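Prergate Nultano Field Recorder: Review
Posted Sunday, August 16, 2026

I record folk singers and village bands for the Katona project, a small song archive run out of the college in Gulgate. Most of the work happens in kitchens, church basements and the back rooms of bars. The Nultano is a two-channel recorder sold for that sort of job, and I have used it since December for nearly all of my sessions. I paid for it myself, at $641 with the case.

The recorder is a plain gray box with two microphones on top that swing in and out. There are two sockets for outside microphones at the base, a headphone jack on the left side and one large dial on the front. The dial sets the level and does nothing else. My last recorder used the same wheel for level and for menus, and I spoiled a few takes by turning down a fiddler when I meant to check the date.

Setup is short. You put in a card, set the clock, pick a folder name and press the red button. The folder name matters more than it sounds. Every file gets the name plus a running number, so a night of dance tunes comes home already sorted. The clock holds its time through a battery change.
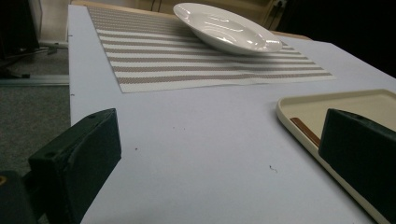

Sound from the built-in microphones is good and a little bright. Unaccompanied voices come through clearly, including the breaths and the small slides between notes that you need if you are going to write the tune down later. Fiddles are fine at arm's length and harsh if you get closer. Accordions are the weak spot. The bass side sounds thin next to the melody side, and swinging the microphones outward helps only some. For a full band I plug in a pair of outside microphones and the problem mostly goes away.

Background hiss is low. I have one recording of a woman humming a lullaby with a refrigerator running in the next room, and the refrigerator is louder than anything the recorder adds.

Battery life is less impressive. The manual lists the pack at 2720 mAh and gives no running time. I get one long evening from it with the built-in microphones, and clearly less with outside ones plugged in. A spare pack costs $90, and I would call it a required purchase. You can run the recorder from a wall adapter, but in two older houses that put a hum on the recording, so I stopped doing it.
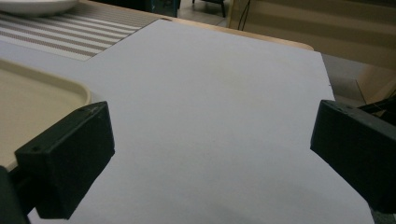 A pale board covering most of the tabletop.

The handling noise is what bothers me most. Any touch on the case while it is recording can be heard, and so can a knock on whatever it is standing on. Singers tap. They tap with fingers, spoons and feet, and all of it travels up through the little fold-out legs. I now put a folded towel under the recorder, or use a floor stand if there is space. Prergate sells a foam base, which I have not tried.

The screen is easy to read indoors and poor in sun. I recorded a harvest procession outdoors and had to trust the red warning light for the level. It blinks when the sound is too loud, and it was right each time I checked afterward. Wind is a separate matter. The foam cover in the box is good for a light breeze and not much else.

There is a safety track, which records a second copy at a lower level. Turn it on and leave it on. Brass players warm up quietly and then do not play quietly, and the second copy has saved three of my sessions. It uses twice the card space.

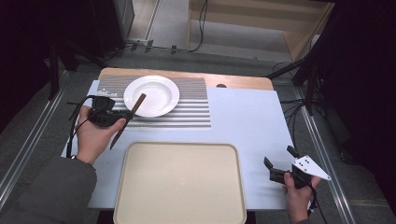 Moving files to a computer is simple. The recorder shows up as a drive and you copy the folders across. Spoken notes are handled well too: hold the side button after a take, say the singer's village and the name of the song, and the note is stored with that file. I used to keep this on paper and match it up at home. The archive takes the notes as they are — a real help when there are roughly thirty short songs from one visit.

The printed manual is thin and leaves out the safety track completely. The longer one on the Prergate site covers it, near the end.

If you mostly record voices and small groups indoors, the Nultano is a solid choice and simple enough to use while you are also holding a conversation. For bands, add outside microphones to the budget. For outdoor work I would look for something with a better screen and a proper wind cover.

Rating: 4 out of 5
Good: clear voices, dial that only sets level, spoken notes
Bad: handling noise, short battery life, thin accordion bass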